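Peg boards for hand practice — worth it or not?

Wandcombe Makers Forum > Small projects > Boards and jigs

fernanda_f
Has anyone here made one of those white peg boards with the slotted plates and the little gear that sits on top? My uncle has been told to keep his fingers busy after an operation and the ready-made sets are silly money. I'm wondering if I could knock one up over January.

skustmont_jl
You could, but I'd ask what it's meant to do first. I made one for my mum. She used it for a fortnight and went back to shelling peas, which did the same job and we got dinner out of it.

VBettencourt
Bit harsh. Peas don't need lining up with a slot. The fiddly part is getting a peg over a hole and keeping it straight on the way down, and a flat board on a table is a fair way to practise that. Blue on white is a good choice too if his eyes aren't great.

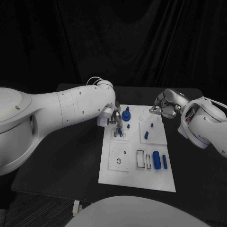
I'd keep everything on one board, with the plates fixed down. Loose plates wander across the table and then you're testing patience, not fingers. And put something dark underneath. On my pale kitchen worktop the edge of a white board more or less disappears.

skustmont_jl
Fixed plates mean you learn that board and no other. After 2 evenings Mum could do hers while watching the telly. I can't see what that proves.

laurinda.c
It proves she could do it while watching the telly, Julián. Some of us would be glad of that.

VBettencourt
So turn the board round. Or swap hands. I'm not claiming it's magic, I'm saying it's harder than it looks.

fernanda_f
What about the gear? Is there any point to it, or is it there to look clever?

laurinda.c
I left it off mine. A gear with a post on top gives you something to pinch and twist, I grant you, but so does a jam jar lid. Cutting teeth by hand took me a whole afternoon and they came out like a chewed biscuit.

skustmont_jl
At last, some sense.

celeste_t
I'd disagree on that one. My dad ignored the pegs completely and only ever wanted the gear. Make the post short, though. A tall one gets knocked.

fernanda_f
Short post, fixed plates, dark cloth. Would 300 mm be long enough for the board?

VBettencourt
Plenty. Sand the peg ends before you blame his fingers.

skustmont_jl
And buy some peas.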